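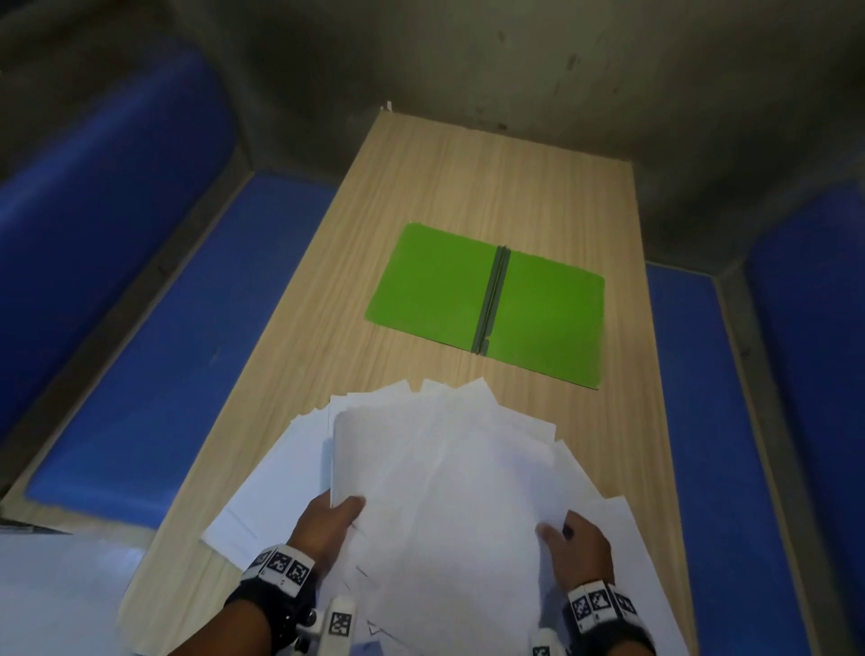
Left wrist pose jumping during paper tasks, arm replayed it and hit the table

Print this thread | E-mail this thread

kancombe_jo
OK so I need some help before I let this arm move again. We record hand demos with marker tiles on both wrists, and the job is boring office stuff: gather up a messy stack of sheets, square it, put it in a folder. I'd got through 82 takes and was feeling pretty good about life. Then on replay the Tovar arm picked up the stack fine, started toward the folder, and drove the left gripper straight down into the tabletop. Big bang, paper everywhere, one bent finger. I hit the stop but it was way too late to matter.

Looked at the log and the left wrist drops 30 mm between two samples at 1674, then pops back up like nothing happened. No warning, no gap, it just believed it. Anybody seen this?

tapeandzipties
Yep! Sheets flopping over the tiles. When you fan paper out it covers part of a marker for a moment and the solver takes a wild guess from whatever's left. Throw out any sample where it can't see at least two tiles on that wrist and I bet your spike goes away.

kancombe_jo
I like it, but I checked and all three on the left band are reported as seen the whole way through. Unless "seen" means something different from what I think it means.

mudflap_9
I'd look at the strap first. Mine crept around my wrist every time I squared a stack against my palm. Snug it up, put a pen line on your skin, check it after each take. Cheap test.

tapeandzipties
Strap creep is slow though. He's got a jump and a jump back. Don't send the guy off drawing on himself.

mudflap_9
It's slow until it catches on something. But fine.

Yareli Solís
Can we back up a second? I don't much care which one of you is right about the marker. A bad sample got all the way to the motors and the arm pushed on a table hard enough to bend metal. That's the part that would keep me up. On our Zevellow setup there's a floor height the gripper can't go under and a speed cap on replay, and both of those live outside the demo data. Jo, do you have either?

kancombe_jo
Speed cap yes, but I'd turned it up in April so replays would finish before lunch. Floor height, um, no. I was sitting pretty close too, which I'm not thrilled about now.

tapeandzipties
A floor height would've stopped it from ever reaching into a thin stack though. You need to get right down on the wood for paper.

Yareli Solís
Set it at the tabletop and let the fingers be a little springy. We run 5 mm of give. And stand where you can't be reached, with the stop in your hand.

kancombe_jo
Update, 4:15 pm. Cap is back down, floor is in, new finger on. Also dumped the raw marker data, and two of the left tiles swap IDs for one sample right at the spike. So "seen" was true, just seen wrong. Could be glare off the sheets or could be a crease in the print, I don't know yet. Reprinting the set tonight.

mudflap_9
So not the strap. I'd still do the pen line.

tapeandzipties
Not the paper either, I guess. Post the log if you can, I want to see what the error number did there.

kancombe_jo
Will do once it's off the lab machine. Arm stays powered down till then.

Print this thread | E-mail this thread

Related threads
Nustcombe gripper fingers: where to get spares?
Matte vs. glossy marker prints
Replay speed limits, what do you use?
Tovar stop button wiring
Keeping wrist straps from sliding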